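Revised 26/11/2020. Replaces the June sheet. Section on handles rewritten, section on left-handed use added by Consolacion Abella.

These tips are for anyone recording table and kitchen tasks with the hand-held gripper, or driving the arm from the Diltum remote station. They assume you have done the fitting session and can start and stop a recording without help. Most of them come from going through rejected takes with Arnel Maglaya, who checks the recordings before they go to training.

## Before you start

Wipe the finger pads with a damp cloth and dry them. Grease from a frying pan or butter dish stays on the pads for a long time, and a mug that slips in take 7 was usually slipping a little in take 1.

Check the screws on both finger plates with your thumb. If one turns, tighten it with the small driver in the lid of the case and record a short test before going on. A plate that has shifted changes the angle of the finger, and every take after that disagrees with the ones before it.

Open and close the fingers fully, twice, at the start of each recording. The software uses this to find the end stops. Do it over a clear patch of table, not above the object.

Clean the lens with the dry cloth only. Washing-up liquid leaves a film that shows as haze around lamps and windows.

Tie back long sleeves. A cuff across the lens spoils a take as surely as dropping the plate.

## Setting the table

- Leave the ordinary clutter where it is. Packets, papers and bottles are useful, so long as they are not in the path of the task.
- Keep the thing you mean to pick up at least one finger-width clear of its neighbours for the first 25 takes. After that, start moving things closer together.
- Shift the object between takes. A hand's width is plenty. Turn it as well if it has a handle or a spout.
- Remove anything that would be dangerous if knocked: full kettles, knives, lit candles.
- On a polished table, watch for strong reflections of lamps near the object. Move the object, or pull a blind. Do not put a cloth down for some takes and take it away for others unless the task sheet asks for it.
- Empty cups first. Add water only when the task sheet says so, and then cold.

Papers are a nuisance near the edge. They slide under the pads and come up with the object. Either square them up or push them well back.

## The approach

Start each take from a position where the object is fully in view and the fingers are open. Hold still for a slow count of two, then move.

Go in along a line you could keep to with your eyes half shut. A straight approach at a steady speed is easier to learn from than a quick swoop with a correction at the end. If you miss the line, stop, back off the way you came and come in again. Keep recording. Bienvenido Calimlim used to throw these takes away, and the first policy trained on his set had no idea what to do after a near miss. Corrections are worth having, provided they are slow and clear.

Keep your free hand out of view. The arm has no second hand to steady the saucer with.

Spread the fingers to slightly more than the width of the object. Opening them all the way every time seems safer, but it knocks over whatever stands next to it, and at the table edge it will catch the bottle you had forgotten about.

## Cups and mugs

Take an upright mug by the body, halfway up, with one pad on each side. The handle can point anywhere except into a pad. If it faces towards you, it will sit between the fingers without touching either, and that is a good starting position for beginners.

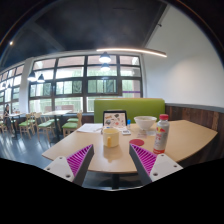 Close until the pads just begin to give, then a little more. The ribs behind the pads are soft and will wrap around a curved side on their own. Squeezing harder does not improve the hold. It tips the mug if the pads are at different heights, and it hides the moment of contact, as the ribs have already bent as far as they will go.

Lift straight up for the first few centimetres. Tilt and travel come after that. People who lift and swing in one movement drag the foot of the mug across the table, and the arm will copy the drag faithfully.

To set down, lower until you feel the table, wait, then open. Do not open early and let it drop the last few millimetres, even though it makes no difference with a thick mug. It makes a difference with a full one.

For picking up by the handle, roll your wrist so that one finger passes through the gap. This only works on large handles. If the finger rubs on the way in, mark the take as a fail and use a body grip for that mug. The old sheet allowed forcing it, and we lost a finger pad and two espresso cups to that advice.

## Bowls and plates

Take a bowl by the rim, one pad inside and one outside, on the side nearest you. Keep the wrist low, so that the bowl hangs level. Wide bowls with a flared rim will try to turn in the grip; a slightly deeper bite stops this.

Plates are harder. Slide the plate towards the table edge with a closed gripper until a little of it overhangs, then take the overhang. Record the slide and the pick as one take. If you split them, the arm learns to slide plates and then wait.

Coasters and other flat discs follow the same method. On a table with rounded edges, stop the slide sooner than you think necessary.

## Bottles

Grip below the shoulder and above the middle. Check the cap is done up before each take, including the takes in which you plan to unscrew it.

Tall bottles fall away from the first finger to touch them. Centre the gripper by eye, then close slowly enough for both pads to arrive together. If one touches early, let the wrist follow the bottle; do not push the bottle to meet the wrist.

Pouring is covered on its own sheet and should not be added to a pick-and-place set, even as a flourish at the end.

## Wiping

Hold the cloth folded in four, with the fold towards the table. Wipe in overlapping straight strokes, all in the same direction, and lift at the end of each. Circular wiping looks natural and trains badly. Njoroge Shirima got a usable wiping policy from 213 straight-stroke takes after a much larger circular set had produced an arm that polished one spot.

Put something on the table to be wiped up. Flour is good on dark surfaces, cocoa on pale ones. Record until it is gone.

## Driving the arm remotely

The remote station has its own faults, and habits from the hand-held gripper do not all carry over.

You feel nothing. Watch the pads instead. When the ribs stop changing shape, you are holding the object.

There is a small delay – short enough to forget and long enough to overshoot. Slow down for the last stretch before contact. If you find yourself chasing the arm, take your hand off the control, let it settle and begin again.

Set the speed limit to 60 per cent for anything breakable. Paora Prendergast runs glassware lower still, and his sets have the fewest rejections, though they take most of an afternoon.

Use the side view to judge height and the wrist view to judge everything else. Switching between them in the middle of a grasp is the usual cause of a knocked glass.

Keep one person by the stop button whenever the arm is powered and somebody else is within reach of the table. This applies while tidying up between takes as well.

## Left-handed use

The trigger can be moved to the other side with the two thumb screws. Do this before pairing, as the Istus tracker stores the side when it pairs and will otherwise report the wrist upside down.

Mark left-handed sets with an L in the notes field. They are mixed in with the others and are wanted, particularly for handles.

If your wrist aches, shorten the strap before you blame the weight. The unit should hang from the forearm, with the fingers of your hand only working the trigger.

## Notes and rejected takes

Write the note straight after the take. One line will do: object, start position, anything odd. "Mug, handle to me, slipped once" is a good note. "OK" is not.

Arnel rejects for the following:

- no opening and closing of the fingers at the start
- free hand in view
- object already touched before the hold
- two tasks in one take
- recording stopped before the fingers had opened fully at the end
- people talking to camera

Passers-by in the background are not a reason for rejection if they were told about the recording beforehand. Stop if somebody sits down at the table itself.

Dropped objects should be kept and marked D. Leave the recording running until the object has stopped moving, then end it. Do not pick the thing up on camera with your bare hand.

## Packing away

Let the pads dry in the open before the case is shut. Fingers go in open, never squeezed; a night in the closed position leaves the ribs with a set, and they need a day to recover.

Batteries come out and go in the Bodetov charger, contacts down. The cards go in the tray marked Javier, with the set number facing up. If the tray is full, leave them in the case and tell Arnel.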